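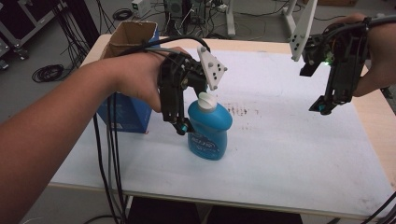
Solwood to Buy 13 More Pairs of Hand-Held Grippers

Tue 13 March — Solwood will add 13 pairs of hand-held grippers to its packing research line, supplied by Ditier. Delivery is set for May.

The order covers grippers with marker plates, spare fingertip pads and cables. Tables and boxes come out of a separate budget. Solwood has also set aside money for 100 replacement pads.

A decision on robot arms will follow next year.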